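The chair must go back under the desk

Makers of household robots like to talk about the day their machines will clear up after us. They talk less about the morning spent getting one ready to move a chair. At Prurkley, where the Lanora trial has its practice room, the working day starts at half past eight and the first serious attempt at the chair seldom comes before eleven.

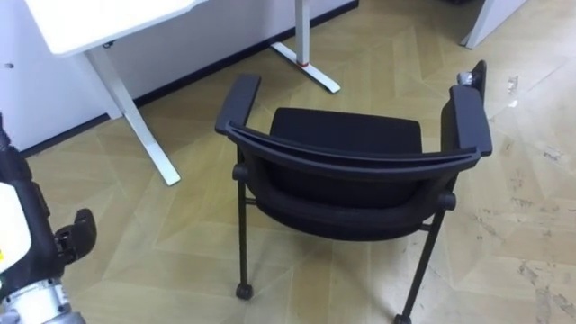
Words and pictures: Plullcombe Review staff

The task sounds like nothing. An office chair has been left out on the floor, and the robot is to take hold of it and push it in at the desk. A child of four could manage it, probably while eating toast. For the machine there are 58 items on the setting-up sheet, and I was asked to keep quiet for most of them.

A good part of the sheet concerns the joints. Each one is sent to a known position and the reading compared with the one written down the evening before. If the two differ by too much, the joint is set again and the whole arm is run through its movements from the shoulder down. Then come the fingers, which are opened and closed with nothing in them, then with a foam block, then with nothing again. On my visit one finger failed the second closing. A screw had worked a little slack, the technician said, and it often does. She tightened it by hand with a small key, put a dab of thread lock on it and went back to the top of the page.

The view from the robot's own head camera matters just as much. A black chair is a poor thing to look at if you are a computer. Armrests, seat and backrest run into one another, and a pale floor that throws back the light doesn't help. The team checks the camera against a printed board every morning and again after lunch, when the sun has moved. I asked what happens if they skip the afternoon check. The hand closes on air, I was told, a few centimetres short of where it should be.

Lanora's brochure says the machine "adapts to any home". Perhaps it will. What I saw was a machine to which a room had been adapted, with the wheels of the chair cleaned weekly and the desk put back in the same spot each evening. The software, which is written by a small outfit called Queiroz, is updated twice a month, and every update means going through the sheet again from item one. 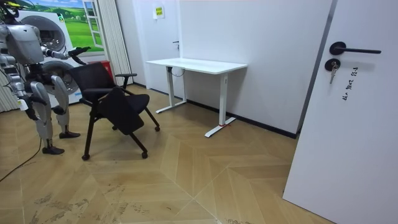 The robot reaches for the backrest of the office chair in the practice room.

Wheels are the real trouble. Push a chair slightly off centre and it turns, and the arm has to follow it or let go. The weight has to stay over the feet all the while – a person does this without thinking, and the robot's makers have been thinking about it for years. So the ankles get their own page on the sheet, and their own spare parts drawer.

The trial's log for November lists 47 attempts and 14 stoppages. I asked how many of the stoppages were faults in the machine and how many were put down to the set-up. The two are entered in the same column. That seems to me a strange way to keep a log if you want to know whether you are getting anywhere, and I said so. It has been raised, came the answer.

None of this is a complaint about the people doing the work, who are careful and plainly tired. But the price Lanora hints at covers the robot alone. It doesn't cover the technician, the foam block or the two and a half hours before eleven o'clock. A revised sheet is due in the spring, and I am told it will be longer.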